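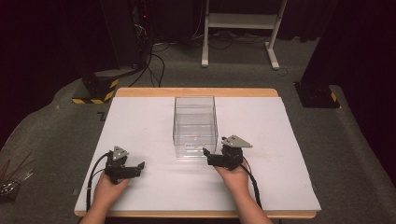 Setting Up a Hand-Held Gripper Station and Moving Staff Into Demonstration Work

Issued by the Packing Methods Office, Skudirholm. Revised 2026-01-09.

Purpose of this guide

The Skudirholm site is automating part of its container handling under a program named Sunder. The work includes placing, turning and lifting clear plastic boxes before they are filled. Packers at the site have done this by hand for many years, and the automated cells will be taught from demonstrations given by those same packers. This guide explains how to set up a demonstration table, how to carry out a session, and how supervisors should handle the changes to shifts, pay grades and job duties that follow from it.

It is written for line supervisors, shift leads and the packers who have agreed to serve as demonstrators. It does not cover maintenance of the automated cells, for which the engineering manual remains the only reference.

Before you begin

The supervisor confirms the following before any demonstrator is called from the line:

The demonstrator has completed the half-day introduction given by Marwan Shboul and has signed the participation form. Participation is by consent and may be withdrawn at any time without effect on the person's grade or shift.

The line has cover for the full period. A demonstrator is not to be called back to the line in the middle of a session.

The task sheet for the day has been printed and names the container, the starting position and the finishing position. If the sheet names more than one container, each is treated as a separate task.

The gripper pair has been signed out from the Methods Office. Left and right grippers are issued together and returned together.

Part one: preparing the table

1. Clear the tabletop and lay the white foam board over it. The board gives a plain, even surface and keeps the container from sliding on the wood. Replace any board that is dented or marked with pen.

2. Wipe the container with a dry cloth, inside and out. Clear plastic shows fingerprints readily, and smears on the walls make the edges harder to find in the recording. Hold the box by the rim while carrying it to the table.

3. Stand the container upright on the board in the position given on the task sheet. Most tasks in the current series start near the middle of the board, with room on both sides for the grippers.

4. Run the gripper cables toward the demonstrator's side of the table, one to the left and one to the right. The cables must not cross in front of the container. Leave enough slack for both arms to reach the far edge of the board, and check this by reaching before the session starts.

5. Inspect the plate on top of each gripper. It should be firmly seated and free of dust. Do not wipe it with a solvent, and do not hold the gripper by the plate. A plate that moves under light pressure means the gripper goes back to the Methods Office.

6. Keep the floor on the demonstrator's side free of cables, bags and stools. Equipment bases with hazard striping are not to be moved by line staff.

Part two: carrying out a demonstration

1. Adjust your standing or sitting position until your forearms are comfortable. Elbows should stay below shoulder height throughout the task. If the table is too high or too low, stop and ask for it to be changed.

2. Take one gripper in each hand and open and close the jaws two or three times. The movement should be smooth and the same on both sides.

3. Bring both grippers to the starting position, one on either side of the container, with the jaws clear of its walls. Hold still until the shift lead gives the word to begin.

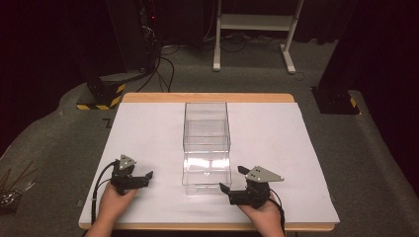

4. Carry out the task at your normal working pace. Demonstrators often slow down in the first sessions because they feel they are being watched. A slow demonstration teaches the cell a slow movement, and Methods would prefer your ordinary speed with an occasional slip.

5. If the container tips or slides, let it come to rest. Do not drop a gripper to catch it. Say "reset" and wait for the shift lead to note the attempt before you put the container back.

6. At the end of the task, open the jaws fully, draw both grippers back toward you and hold still again. The recording closes only after this pause.

7. Repeat until the number of attempts on the task sheet is complete. No block may exceed 28 attempts without a rest period, and the rest period is paid time.

Mistakes are kept. An attempt in which the container was dropped or missed is labeled as such and may be useful later. Demonstrators should not ask for these to be deleted, and supervisors should not comment on them as they would on an error on the line.

Part three: closing the session

1. Return both grippers to their case and coil the cables loosely. Tight coils damage the connectors.

2. Leave the foam board on the table and remove the container.

3. Complete the session sheet. The demonstrator and the shift lead each sign it. The sheet records the task, the number of attempts, the number of resets and any discomfort in the hands, wrists or shoulders.

4. Report any discomfort to Mared Cadwaladr in Occupational Health on the same shift, however minor it seems. The hand-held grippers put weight on the wrist in a way that packing does not, and early reports led to the present limit on attempts.

Part four: what changes for staff

Supervisors will be asked about this more than about any step above, and the answers should be the same from one shift to the next.

Working hours. Demonstration time counts as ordinary working time. It is scheduled within existing shifts, and no demonstrator is to be asked to stay late to complete a task sheet.

Pay. Certified demonstrators receive the skilled allowance for every shift in which a session takes place, including a session that is cut short. Certification requires 267 accepted attempts across at least two task types.

Targets. Packing targets for the line are reduced on any shift in which a packer is released. Supervisors who find that the reduction has not been applied should write to Nilton Ríos in Planning before the shift closes. The remaining packers are not expected to make up the difference.

Records. The recordings are used to train the cells and for no other purpose. They may not be used in performance reviews, attendance matters or disciplinary cases. A demonstrator may ask to see his or her own recordings by applying to the Methods Office.

Positions. The first automated cell will take over the placing of empty containers on one line in June. The packers on that line have been offered posts as cell attendants, as demonstrators, or on another line at the same grade. Supervisors should not speculate about later lines. Questions on this point go to Orathai Kaewmanee, who holds the staffing plan and will reply in writing.

Some experienced packers have said that they are uneasy about teaching a machine the work they do. Supervisors should take such remarks seriously, pass them on if the person agrees, and refrain from arguing the point. A packer who prefers to remain on the line should be left there – no further request is made unless the packer raises it.

Common difficulties

The jaws close unevenly. Stop the session and exchange the pair. Do not adjust the jaws at the table.

The container slides when touched. Check the underside of the box and the surface of the board for dust or moisture.

The demonstrator loses sight of the container wall. Clear boxes can be hard to judge against a white surface. Move the table lamp, if one is fitted, or turn the box slightly until an edge catches the light. Note the change on the session sheet.

A cable pulls during the movement. Finish or abandon the attempt, then run the cable again with more slack.

The task sheet does not match the container supplied. Do not begin. Call the Methods Office at extension 1294 and ask for Kamol Phuthong.

Session sheets are collected at the end of each shift from the tray outside the Methods Office. Blank copies are kept in the same place.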